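4. Data and Methods

4.1 Sampling of events

The sampling frame was built from the public calendars of four fairground operators, listed here under the site names used in the rest of the paper: Puver, Zistcombe, Nogueira and Drallberg. All four rent indoor halls and outdoor plots to clubs that run yearly shows for a single craft or crop, such as gourds, dahlias, honey, quilts or carved decoys. We kept an event if it was open to the public, lasted between one and three days, and offered at least one hands-on session for visitors. Shows run mainly as trade fairs were left out, as were livestock sales. The final sample holds 68 events.

For each event we collected the printed program, the fee schedule and the vendor map. Programs were coded for four types of activity: taught classes, free demonstrations, make-and-take tables and open sales. A session that fit two types was given the type named first in the program. Two coders worked separately on every program, and disagreements were settled by a third reader.

4.2 Visitor survey

Exit surveys were handed out at the main gate of each site on the Saturday of the event, from opening until one hour before close. Every tenth adult leaving was asked to take part. We received 3,581 usable forms. The form asked for home ZIP code, party size, sessions attended, money spent on supplies and finished goods, and whether the visitor had made any craft item at home in the past year. Children were counted within the party but were not surveyed.

Response was lower at Drallberg, where the gate opens directly onto a shuttle stop and many visitors were unwilling to wait. We did not weight for this. A second version of the models in Section 5 drops Drallberg entirely, and the signs of the main coefficients do not change.

4.3 Vendor and instructor interviews

A mail questionnaire was sent to 600 vendors and instructors named in the programs. Of these, 155 agreed to a telephone interview. The interviews were carried out by Yamila Acuña and followed a fixed guide with open questions at the end. Topics were table fees, time spent preparing classes, sales on the day, and orders placed afterward — the last of these is often missing from earlier work on small shows, which treats the event as closed when the gate closes.

Class fees are recorded as the price charged to the visitor, including any kit. Where a kit was sold separately but required, its price was added to the fee. Donations collected at free demonstrations are entered as a separate item and are not treated as fees.

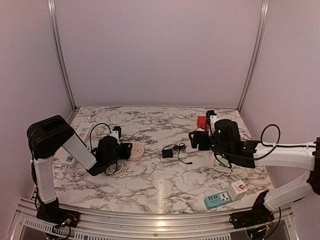 Figure 3. Work enclosure with marble-patterned table surface and two arms mounted at the front corners.

ZISTCOMBE, February

Field notes for this site were entered on the evening of each visit and later matched to the vendor map. Zistcombe is the only site in the sample that holds shows in winter, and its halls are heated, so class sessions run longer than at the other three. Start and end times were taken from the notes where they differed from the printed program. Sessions that were canceled on the day were removed from the supply counts but kept in a separate file, together with the reason given by the organizer. The same procedure was then applied to the remaining sites.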